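4. Preparar o quarto antes de mexer na cama

Esta secção parte do princípio de que já leu o capítulo sobre roupa de cama e de que tem consigo as folhas de registo Noteo. Se não as tem, um caderno serve. Os manuais de organização doméstica, incluindo a primeira edição deste, têm o hábito de vender como método o que é pouco mais do que arrumar por ordem. Ficam aqui os passos que sobreviveram à revisão da Montserrat Manzano; os outros foram cortados, e poucos fazem falta.

4.1 Mesa de apoio

1. Encoste a mesa ao lado comprido da cama, deixando espaço para passar de lado. Quem lhe disser que a distância tem de ser medida nunca trabalhou num quarto pequeno.

2. Cubra a mesa com uma toalha lisa ou de riscas largas. As toalhas com muito desenho escondem botões, alfinetes e linhas soltas.

3. Alise a toalha com a mão aberta, do centro para os lados. Uns vincos leves não incomodam. O guia da Zesura recomenda passá-la a ferro de cada vez, conselho que ignorámos durante meses sem qualquer consequência.

4. Deixe o tampo livre até ao fim do passo 4.3. Telemóveis, chávenas e comandos vão para outra divisão.

Nota: se a mesa for mais alta do que o colchão, dobre sobre ela. Se for mais baixa, dobre sobre a cama e use a mesa apenas para empilhar. Dobrar curvado durante 10 minutos chega para ficar mal das costas.

4.2 Cesto dos papéis

1. Ponha o cesto no chão, junto à mesa, do lado por onde não passa.

2. Esvazie-o antes de começar. É um passo que toda a gente salta, e o cesto acaba por transbordar a meio do trabalho.

3. Use um modelo redondo e sem tampa. Os cestos com pedal da Trasamlow são bonitos no catálogo, mas com os braços cheios de roupa o pedal não serve de nada.

Cuidado: não pendure no rebordo do cesto sacos com roupa para lavar. Mais tarde ou mais cedo alguém os leva para o lixo.

Antes de passar à cama, compare a sua disposição com a da figura. Não precisa de ficar igual, mas as três peças (mesa, cesto e cama) devem estar ao alcance sem grandes voltas.

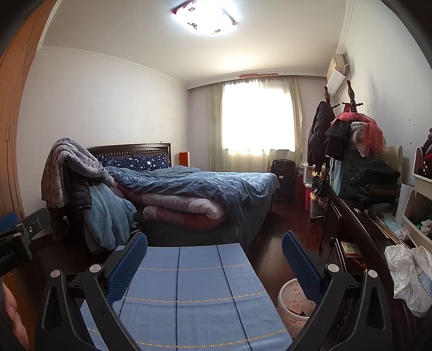 Figura 4 – Mesa coberta junto à cama, cesto no chão e edredão ainda por esticar.

4.3 Cama

1. Comece pela cabeceira. Passe um pano seco na travessa de cima e depois nas ripas ou contas, se as houver. As cabeceiras de madeira com relevo juntam pó nos intervalos, e um pincel macio resolve melhor do que qualquer spray.

2. Retire as almofadas e sacuda-as fora do quarto. Pouse-as na mesa, nunca no chão.

3. Puxe o edredão para os pés da cama, com os dois cantos de cima nas mãos. Se um dos cantos estiver caído de lado, levante-o primeiro, ou arrasta o resto atrás.

4. Estique o lençol de baixo. Verifique os quatro cantos do colchão, sobretudo os dois que ficam contra a parede.

5. Volte a cobrir. O edredão deve cair o mesmo de um lado e do outro – em teoria. Na prática, com um edredão de solteiro numa cama larga, escolha o lado que se vê da porta e não perca tempo com o outro.

6. Reponha as almofadas encostadas à cabeceira, com a abertura da fronha virada para a parede.

Nota sobre padrões: a primeira edição dizia que estrelas e arabescos não se misturam na mesma cama. A Jayanthi Nadar pediu a fonte dessa regra e não a encontrámos. Se os azuis se dão bem, deixe estar.

Nota sobre enchimentos: as etiquetas falam em 300 ou 600 gramas por metro quadrado como se o número bastasse para saber se a peça aquece. Não basta. O tecido exterior e o estado do enchimento também contam, e um edredão lavado muitas vezes perde volume.

Cuidado: não guarde edredões em sacos de vácuo por mais de uma estação. O fabricante Bhat promete 100 utilizações por saco; nós desistimos muito antes, quando as válvulas começaram a deixar entrar ar.

4.4 Registo

1. Anote na folha Noteo o que foi retirado, o que vai para lavar e o que precisa de arranjo.

2. Guarde a folha na gaveta da mesa de cabeceira ou, na falta dela, dentro do armário.

3. Repita em abril, na troca para a roupa leve. O calendário mensal sugerido na primeira edição pareceu-nos exagerado e foi retirado.

Se algum canto do edredão continuar a escorregar, veja a secção 7, «Molas e fitas de fixação», antes de comprar acessórios.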